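Outpatient Wing Walkthrough: My Checklist, With Comments
Tarnetti Community Hospital, 18 June 2026

I did the full loop of the new outpatient wing this morning with my clipboard and a very large coffee. Same form as the one I used in February, when half the ceiling was still open, so you can compare the two if you like that sort of thing. OK means OK. Anything marked FIX needs a work order before the wing takes patients, and WATCH means I'll look again next time I'm over.

1. Main entrance and vestibule
Sliding doors open and close fully: OK
Door sensors stop for a wheelchair: OK
Floor mats flat, no curled edges: FIX
Comments: The inner mat has a ripple right where people step off it. I caught my own toe on it, so that's my test result! Herik supplied the mats and they should swap this one.

2. Corridors
Handrails tight on both sides: WATCH
Exit signs lit: OK
Clear width kept all the way down: FIX
Comments: I love how bright these halls turned out, the old building felt like a submarine. But the linen carts are already parked along the east wall (they always find that wall), and they need to go in the alcove we built for them. One rail bracket near room 415 turns a little when you lean on it. The rest feel solid.

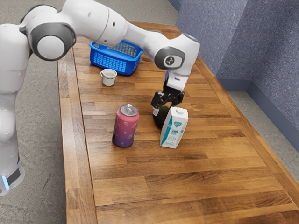 3. Fire doors and extinguishers
Doors latch on their own from wide open: FIX
Extinguishers tagged and in date: OK
Nothing propped, wedged or tied: OK
Comments: I tried 17 doors and 2 didn't latch. Both are the heavy ones by the stairwell, and both stop just short, like they got tired. Pivik hung them and they've got the closer settings, so please call them before anybody from our side starts turning screws. Last time we did that we ended up with a door that slammed so hard it set off a car alarm (okay, maybe that was a coincidence).

4. Patient restrooms
Pull cords reach nearly to the floor: OK
Call light shows at the nurses' desk: OK
Hot water not too hot at the tap: OK
Grab bars take my full weight: OK
Comments: Good news all the way through here. I pulled every cord and the desk picked up every one, and I apologize to the desk for that.
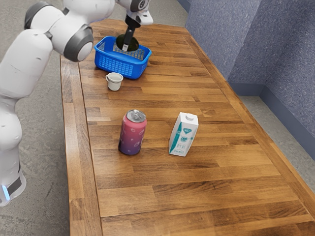

The soap dispensers are the only thing I'd grumble about. They're mounted high enough that someone sitting down has to reach up and over the sink, and then it drips down your sleeve. It passes the form, but I'd still lower them while the tile crew is on site and has the right drill bits with them.

5. Waiting area and snack counter
Chairs stable, no pinch points: OK
Outlets covered: OK
Counter fridge holding temperature: WATCH
Comments: The Taşdemir chairs are great, wide and firm, and you can get up out of them without a struggle. The fridge read a bit warmer than I'd like, but it had just been stocked and the door had been standing open. Tape a log sheet to the side and write the number down morning and evening.

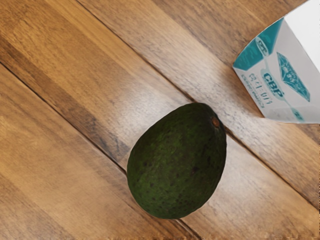

6. Back stairs and loading door
Stair nosings attached: OK
Lights come on with motion: FIX
Loading door alarm sounds: OK
Comments: The bottom landing stays dark until you're well onto it. I stood there waving my clipboard for a while before anything happened. The sensor probably needs to be aimed lower.

Still open: entrance mat, linen carts, stairwell doors, landing light. Rail bracket and fridge get another look when the work orders come back. Leave the signed copies in my tray, please, and not under my door, they slide under the cabinet.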